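How to set up a sorting table with coloured trays

Every organizing site will tell you that trays change everything. I doubt it. A tray is a flat thing with a rim, and if you don't know what belongs in it you end up with the same mess in more colours. Still, after two winters of sorting hardware on a bare bench I gave in, and I'll admit the trays have stayed.

What you need

- A table you can leave alone for a few days
- Something matte to cover it. Brown paper is fine. Skip the "sorting mats" in the Retura catalogue, which are paper at a worse price.
- Plastic trays with a raised rim, each a different colour

You don't need labels yet. Most people label first and then spend the afternoon obeying the labels.

Steps

1. Cover the table and tape the cover underneath. Tape on top catches small parts.

2. Decide what each colour means before anything goes in. Mine are green for keep, pale green for not sure, red for out. Bristlow sells a set with nine colours. I can't remember nine colours and I don't believe you can either.

3. Put the "keep" tray in the middle where your hand lands. "Out" goes in a far corner, so you have to mean it.

4. Leave bare table between trays. If the rims touch, screws jump from one to the next.

5. Sort in batches of roughly 60 pieces. I once tipped out a tin of 272 and quit halfway.

6. Empty "not sure" at the end of every session. If it's still full the next day, it was red all along.
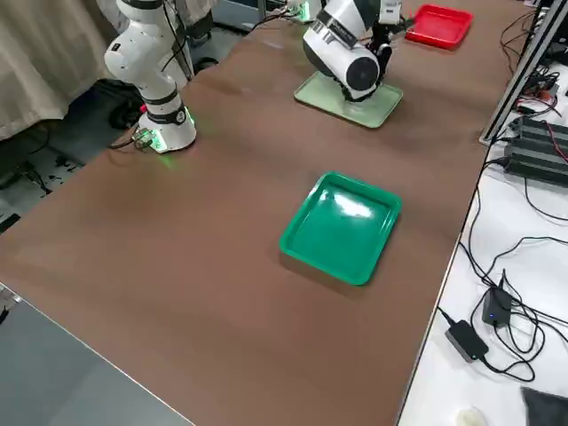 Page last changed: November 13, 2022

Check the glare before you start. Glossy plastic throws overhead light straight back at you, and a bright green tray can show a white patch big enough to lose a washer in. Moving the tray a little usually does it. The Bruvum guide says to buy a special lamp - try moving the tray first.

Two greens is also a gamble. A pale mint and a bright green are easy to tell apart in daylight, less so when you're tired. If you're buying new, get a blue.

Related pages
Sorting screws without a gauge
Are drawer dividers worth it?
The Brzozowska method, tried for a month
Covering a workbench on the cheap

Contact | Copyright | Back to top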